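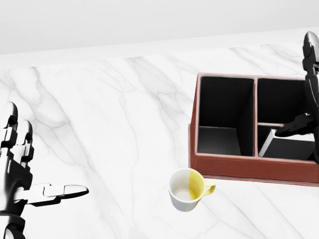
White marble with gray veining, with a mug and an organizer on top.

How to Seal a Marble Top

Marble stains when liquid soaks into it, and a sealer slows that down. It won't stop etching from lemon juice or vinegar - those mark the polish itself.

Test first. Put a few drops of water on the stone and wait. If the spot darkens, the top needs sealing.

Clear everything off and wash with dish soap and water. Let the stone dry for 24 hours. If you have old wax or rough patches, deal with those now.

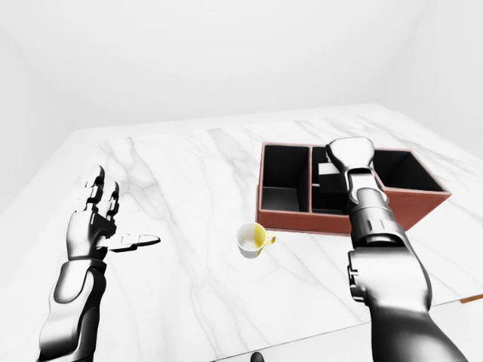
Soledad Robles wrote in to ask whether sanding with 300 grit first would help. Only on a honed top, and by hand. On a polished top it will leave a dull patch.

Wipe the sealer on with a lint-free cloth, working in small sections. Leave it for the time given on the can, then buff off all of it.

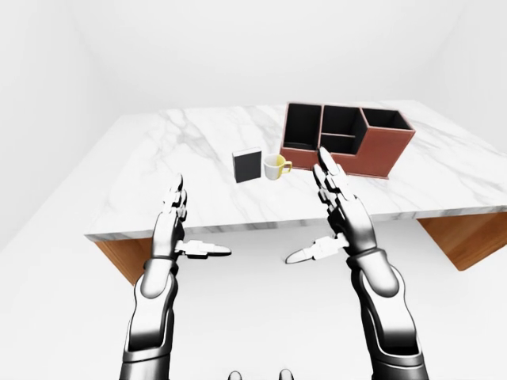 Put on a second coat if water still darkens the stone. Keep the top dry overnight, and use coasters after that. Repeat the water test in October or whenever you do your fall cleaning.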